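Stories > Short fiction > The Sock Month

6/16/23
By a reader from Nudov

In February my mother-in-law told me that a machine would fold the socks of the whole town before summer. She had heard it on the radio in Coman, where she goes for her teeth. I was standing with a basket on my hip and I said that I would wait for it.

At that time I was working for Dusico. They paid us 415 for each hundred tasks, and a task was small: take one sock from the bed, find its brother, put the two together. I was not allowed to use my fingers. I had to use the black gripper, which I held by its body, and it opened and closed as I wished, but slowly, like an old man who is chewing.

My first evening I did nine pairs and my wrist was hurting. My daughter did her school reading near me and laughed every time a sock fell.

"Grandmother can do it with closed eyes," she said.

"Grandmother is not a machine," I said.

"Then why do you practise to be one?"

I had no answer, so I picked up the striped one again.
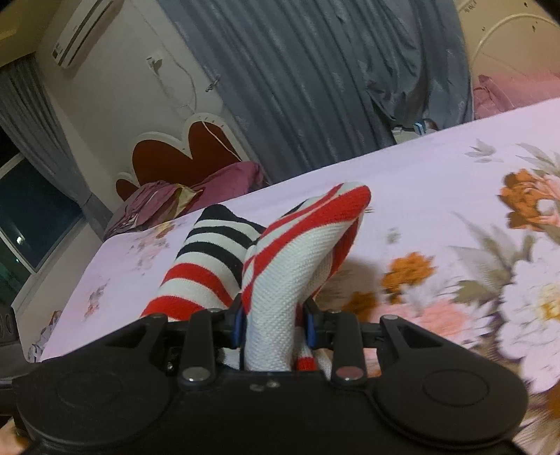 The red-and-white sock, with another striped one behind it.

The striped ones were the worst. A plain sock you can take from anywhere. With the stripes I always wanted to see if the heel was straight, and while I was looking, the thing slipped out. I wrote this in my weekly letter to the office in Grondenetti. They answered that the heel was not important. My mother-in-law read the answer two times and put it under the sugar.

By the end of spring I had sent them 1564 tasks. A man from the office telephoned and said the machine could now take a sock from a bed, if the bed was flat and the sock was alone.

"And if there are two socks?" I asked.

He said they were working on two socks.

That night I emptied the basket on the flowered sheet. My mother-in-law sat down on one side and I on the other, and we did everything with our hands, talking about the price of onions. My daughter wanted to try the gripper. She caught one sock by the toe and carried it across the room to her grandmother, very seriously, and went back for the next.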